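Drundo — Häufige Fragen

Stand: 2023-03-27

Auf dieser Seite sammeln wir die Fragen, die uns zu Drundo am häufigsten erreichen. Drundo ist unsere offene Steuerungs- und Planungssoftware für zweiarmige Roboter in Wohnräumen. Wer gerade erst einsteigt, liest am besten von oben nach unten, alle anderen springen einfach zum passenden Abschnitt. Fehlt etwas? Schreibt ins Forum, wir ergänzen gern!

Allgemeines

Was macht Drundo eigentlich?

Drundo sitzt zwischen Kamera und Motoren. Es nimmt Bilder und Gelenkwinkel entgegen, baut daraus ein Modell der Umgebung, plant Bewegungen für beide Arme und schickt die Sollwerte an die Regler. Dazu kommen Werkzeuge zum Aufzeichnen, Abspielen und Auswerten von Läufen. Man kann alles zusammen benutzen oder nur einzelne Teile, zum Beispiel den Planer mit der eigenen Wahrnehmung davor.

Wie hängen Drundo, Matić und Nitholm zusammen?

Drundo ist das Gesamtpaket. Matić heißt der Bewegungsplaner, Nitholm die Wahrnehmung. Beide haben eigene Repositorys und eigene Versionsnummern, werden aber gemeinsam getestet. Entwickelt wird das Ganze bei Evcombe, mit vielen Beiträgen von außen, über die wir uns jedes Mal freuen.

Brauche ich einen Roboter, um loszulegen?

Nein. Im Paket liegen ein Simulator und ein paar aufgezeichnete Läufe. Mit dem Befehl drundo replay spielt ihr einen Lauf ab und seht im Betrachter Kamerabild, Tiefenkarte, Greifkandidaten und geplante Bahnen nebeneinander. Das reicht völlig, um eigene Module zu schreiben und zu prüfen, ob sie mit echten Daten zurechtkommen.

Unter welchen Systemen läuft die Software?

Linux ist das System, auf dem wir entwickeln und testen. Der Betrachter läuft auch unter Windows und macOS, die Regelung nicht. Für die Regelung empfehlen wir einen Kernel mit Echtzeiterweiterung, für Replay und Simulation ist das egal.

Steuerung

Mit welcher Rate werden die Arme geregelt?

Der innere Regelkreis läuft mit 1000 Hz, und zwar für jeden Arm in einem eigenen Prozess. Der Planer arbeitet deutlich langsamer und liefert kurze Bahnstücke, die der Regler interpoliert. Kommt ein Stück zu spät, bremst der Arm entlang der alten Bahn ab und wartet. Das sieht von außen sehr ruhig aus, und wir finden es immer noch schön, dabei zuzuschauen.

Wie verhindert Drundo, dass sich die beiden Arme in die Quere kommen?

Beide Arme teilen sich ein gemeinsames Kollisionsmodell. Matić plant standardmäßig nur einen Arm aktiv und behandelt den anderen als bewegliches Hindernis mit bekannter Bahn. Im gekoppelten Modus werden beide zusammen geplant. Das dauert länger, lohnt sich aber beim Falten oder beim Übergeben von Gegenständen von einem Greifer in den anderen.

Für den Abstand gibt es den Parameter arm_clearance in Millimetern. Voreingestellt sind 90. Wer in engen Räumen arbeitet, darf den Wert senken, sollte dann aber zuerst in der Simulation prüfen, was mit den Kabeln passiert (siehe weiter unten, das Thema hat sich eine eigene Frage verdient).

Kann ich einen Arm von Hand führen und den anderen planen lassen?

Ja, mit dem Modus mixed. Der geführte Arm meldet seine Position laufend ans Kollisionsmodell, der andere weicht aus. Bitte mit reduzierter Geschwindigkeit anfangen und den Not-Halt griffbereit haben.

Was passiert beim Not-Halt?

Der Hardware-Not-Halt hat mit Drundo nichts zu tun und muss unabhängig von der Software funktionieren. Der Software-Halt ist eine Ergänzung: Beide Arme bremsen kontrolliert, die Greifer behalten ihren Zustand. Nach dem Freigeben plant Matić immer neu, eine alte Bahn wird nie fortgesetzt.

Wahrnehmung

Warum sind weiche Gegenstände so schwierig?

Ein Becher hat eine Form, die man einmal vermisst und dann wiederfindet. Ein Stofftier, das halb über einer Kissenkante hängt, hat jedes Mal eine andere. Nitholm versucht deshalb gar nicht erst, ein festes 3D-Modell einzupassen. Es zerlegt die sichtbare Oberfläche in kleine Bereiche und bewertet, wo die Finger eines Greifers genug Material fassen könnten, ohne in das darunterliegende Polster zu drücken. Besonders spannend wird es, wenn zwei weiche Dinge aneinanderliegen und die Grenze zwischen ihnen nur an Farbe oder Flor zu erkennen ist.

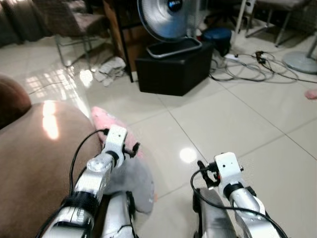
Wohnraumtest, Blick aus der Kopfkamera: linker Greifer über dem rosa Plüschtier, direkt darunter das graue.

An solchen Anordnungen hängt unser Herz! Wer in Nitholm die Ebene regions einblendet, sieht, welche Bereiche zu welchem Gegenstand gerechnet werden. Stimmt die Aufteilung nicht, hilft oft schon ein zweiter Blickwinkel. Mit nitholm.requery fordert ihr eine neue Auswertung an, nachdem sich Kopf oder Arm bewegt haben, und die Ergebnisse werden mit den alten zusammengeführt.

Der Boden glänzt, und die Tiefenkarte hat Löcher. Was tun?

Willkommen im Club. Polierte Fliesen spiegeln Fenster und Lampen, und eine Tiefenkamera sieht dort entweder nichts oder einen Punkt tief unter dem Fußboden. Nitholm schätzt deshalb zuerst die Bodenebene aus den zuverlässigen Bereichen. Messpunkte unterhalb dieser Ebene werden verworfen, Löcher auf ihr vorsichtig gefüllt. Einschalten lässt sich das mit floor_model: planar.

Helle Reflexe können trotzdem als kleine Objekte auftauchen. Dagegen hilft der Filter specular_check: Er vergleicht mehrere Kamerapositionen und sortiert aus, was auf dem Boden mitwandert. Ein Lichtfleck verschiebt sich mit der Kamera, ein Stecker bleibt liegen. So simpel, und wir waren trotzdem begeistert, wie viel das gebracht hat.

Erkennt Nitholm Kabel auf dem Boden?

Als Sperrfläche ja, als einzelne Kabel nur eingeschränkt. Lose Schlaufen werden zu einem zusammenhängenden Bereich verbunden, über dem Matić den Greifer nicht absenkt. Wo ein Kabel anfängt und wo es endet, interessiert den Planer an dieser Stelle nicht. Wer Kabel greifen möchte, findet im Zweig strands einen frühen Versuch. Erwartet noch nicht zu viel, aber probiert ihn aus!

Welche Gegenstände kennt das mitgelieferte Modell?

Es kennt 153 Klassen aus dem Haushalt, von Kissen und Stofftieren über Hocker bis zum Standventilator. Unbekanntes wird als unknown geführt und vom Planer wie ein festes Hindernis behandelt. Eigene Klassen lassen sich nachtrainieren, die Anleitung dazu liegt im Ordner docs von Nitholm.

Wie gehe ich mit Gittern und dünnen Stangen um?

Ventilatorgitter, Stuhlbeine und Ständer liefern nur wenige Tiefenpunkte. Wenn Nitholm so etwas im Farbbild erkennt, legt es eine einfache Hülle darum, also einen Zylinder oder eine flache Scheibe, und gibt diese an Matić weiter. Die Hülle ist absichtlich etwas zu groß. Unter thin_objects könnt ihr den Zuschlag einstellen.

Planung

Wie wählt Matić, welcher Arm greift?

Für jeden Greifkandidaten wird mit beiden Armen eine grobe Bahn gerechnet. In die Bewertung gehen Weglänge, Abstand zu Hindernissen und Gelenkreserven ein. Der Arm mit dem besseren Wert bekommt die Aufgabe, der andere wird in eine Wartehaltung geschickt, möglichst über freier Fläche. Wer das selbst entscheiden will, setzt arm: left oder arm: right in der Aufgabendatei.

Werden die Kabel am Arm mitgeplant?

Ja, und auf diese Funktion sind wir ein bisschen stolz. Bei vielen Aufbauten führt außen am Arm ein Kabel zum Greifer und bildet dabei einen Bogen, der über das eigentliche Armprofil hinausragt. Im Kollisionsmodell kann man für jeden Arm eine Kabelhülle anlegen, die sich mit den Gelenken verformt. Ihr beschreibt sie mit ein paar Stützpunkten, vier genügen meistens. Ohne Hülle plant Matić knapp an Sofakanten vorbei, und der Bogen bleibt dort gern hängen.

Warum schwebt der Greifer vor dem Zugreifen kurz über dem Gegenstand?

An diesem Haltepunkt wird neu gemessen. Der eigene Arm verdeckt beim Anfahren oft einen Teil der Sicht, und bei weichen Dingen entscheidet eine kleine Verschiebung darüber, ob die Finger Stoff fassen oder danebengehen. Mit pregrasp_pause: 0 lässt sich die Pause abschalten. Bei festen Gegenständen spart das Zeit, bei Plüsch raten wir davon ab.

Die Planung schlägt fehl, obwohl der Gegenstand gut erreichbar ist. Woran liegt das?

Meistens an zu großzügigen Hindernishüllen. Öffnet den Betrachter, blendet die Ebene collision ein und schaut, ob der Gegenstand selbst in der Hülle eines Nachbarn steckt. Bei Dingen auf Polstern kommt das ständig vor. Abhilfe schafft soft_contact: Damit markierte Flächen dürfen von den Greiferfingern leicht berührt werden. Die übrigen Armglieder halten weiterhin Abstand.

Werkzeuge und Aufzeichnungen

Was wird bei einem Lauf aufgezeichnet?

Kamerabilder, Tiefenkarten, Gelenkwinkel, Sollwerte, Planungsergebnisse und alle Parameteränderungen, jeweils mit gemeinsamer Zeitbasis. Ein Lauf lässt sich dadurch später mit einer neuen Planerversion nachrechnen — für uns das nützlichste Werkzeug im ganzen Paket.

Wie viel Speicherplatz muss ich einplanen?

Mit den Standardeinstellungen rund 4 GB pro Stunde. Wer ohne Tiefenkarten aufzeichnet, kommt mit deutlich weniger aus, kann die Wahrnehmung dann aber nicht vollständig nachrechnen.

Kann ich Läufe mit anderen teilen?

Gern! Denkt aber daran, dass Aufnahmen aus Wohnräumen viel Privates enthalten können. Der Befehl drundo export --redact macht erkannte Gesichter und Bildschirme unkenntlich. Seht das Ergebnis trotzdem selbst durch, bevor ihr es hochladet.

Mitmachen

Wann kommt die nächste Version?

Geplant ist April. Dabei sein sollen der überarbeitete gekoppelte Modus und eine schnellere Zusammenführung mehrerer Blickwinkel in Nitholm. Wer vorab testen möchte, nimmt den Zweig next und meldet Auffälligkeiten im Forum.

Wie melde ich einen Fehler am besten?

Mit einer kurzen Aufzeichnung und der Ausgabe von drundo info. Schreibt dazu, was ihr erwartet habt und welche Parameter von den Voreinstellungen abweichen. Ein Ausschnitt von wenigen Sekunden um den Fehler herum reicht normalerweise aus.

Ich kann nicht programmieren. Kann ich trotzdem helfen?

Unbedingt. Uns fehlen Szenen aus möglichst unterschiedlichen Räumen, Übersetzungen der Anleitung und Rückmeldungen dazu, an welcher Stelle der Einrichtung es hakt. Im Forum gibt es dafür den Bereich Erste Schritte, dort sind auch halbfertige Gedanken willkommen.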